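首页 项目动态 阶段报告 资料下载 联系我们

包装分类与减量项目 阶段进展报告
报送:Visser 基金项目管理组
撰写:Achilleas Deligiannis,Grisalen 工作组

各位好:

先说最让我们高兴的事。到九月底,Grisalen 工作组一共登记了1,616件使用后的包装,其中1,092件已经完成分类录入,剩下的都装在周转箱里排队。年初写申请书的时候,我们心里其实没底,不知道大家愿不愿意把零食袋、快递盒、吸塑托盘这些“拆完就扔”的东西留下来给我们。结果大家比我们积极得多!有一阵子周一早上门口的收集箱盖都盖不上。

这一阶段的重点是混合包装,也就是一次拆箱之后堆在桌上的那一摊:印刷彩盒、瓦楞纸板、塑料内托、零食袋,全混在一起。以前我们习惯按材料一样一样收,做起来顺手,可是跟真实的桌面差得很远。现在改成整摊收、整摊理,先不挑拣,原样铺开再动手。
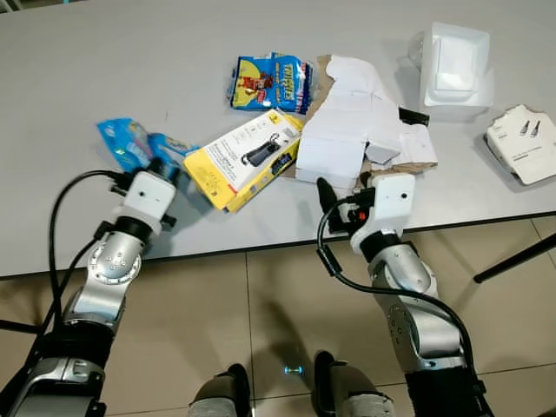
分类表也跟着改了一版。旧表只有“纸”“塑料”“其他”三栏,录入的同事老是犹豫,纸板撕开以后一面白一面露着瓦楞,到底算白卡还是算瓦楞?新表按“主要材料+表面处理”两级来填,碰到拿不准的先挂起,每周集中讨论一次。讨论会开得很热闹,有一次为了一只带透明翻片的内托争了快半个小时,最后给它单开了一个小类,后来陆续又收进来不少同类的,这半个小时花得值。

零食袋是另一个收获。这类软包装又轻又皱,压平了还会弹回来,拍照、称重都费劲,原计划是放到下一阶段再碰的。Komano 那边的同事试了一个办法:不压平,保持揉皱的样子直接登记,只要求印刷面有一部分能辨认。速度一下子上来了,软包装这一项现在已有138件,比计划提前。我自己也理了几批,说真的,理顺了会上瘾。
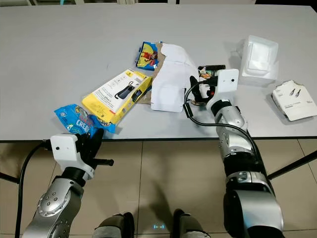

台面的规矩也定下来了。浅色台面保留,深色印刷和黑色小件放上去比较显眼,翻看照片时省事。每一摊理完要把台面清空,再上下一摊,中间不许“先搁一搁”。刚开始有人嫌麻烦,两周以后,混批的记录明显少了,大家也就不再提了。

随包装一起混进来的非包装物品,我们单独列了一项。线缆、插头、印刷卡片、小配件,拆箱时很容易跟着包材一起被扫进袋子。按现在的流程,这些东西先从摊子里拣出来,放进小件盒,登记后再问送来的人要不要取回。有位同事就这样找回了一根找了很久的充电线,高兴得在群里发了好几条消息。我们打算把这一步写进给 Bument 的操作手册,他们下个月也要开始收了。

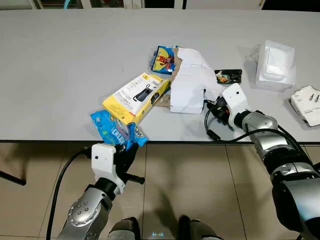 图3 待分类的混合包装:黄白彩盒、蓝色零食袋、纸板与透明塑料盒,台面上另有带插头的黑色线缆。

经费方面,本阶段支出在预算之内,周转箱和电子秤已经到位,标签纸用得比预想快,需要补一批,明细见附表。

目前有两个地方进度偏慢。一是复合材料的鉴别,铝塑类的样品靠肉眼和手感分不准,我们正在联系能做检测的实验室。二是录入的人手,登记和录入之间还差着一截,排队的箱子占了半面墙。下一阶段想从其他岗位再调3位同事,每周来两个下午,先把积压的清掉。

接下来的安排:十月完成剩余样品的录入,同时把新版分类表发给 Komano 和 Bument 试用;十一月整理出混合包装的图文手册初稿,寄给各位提意见。手册里会多放实物照片,少放表格,给第一次上手的人看。

如果管理组有空,非常欢迎过来看看,挑个周一上午最好,那时候刚收上来的箱子还没拆,可以一起动手理一摊。

Achilleas Deligiannis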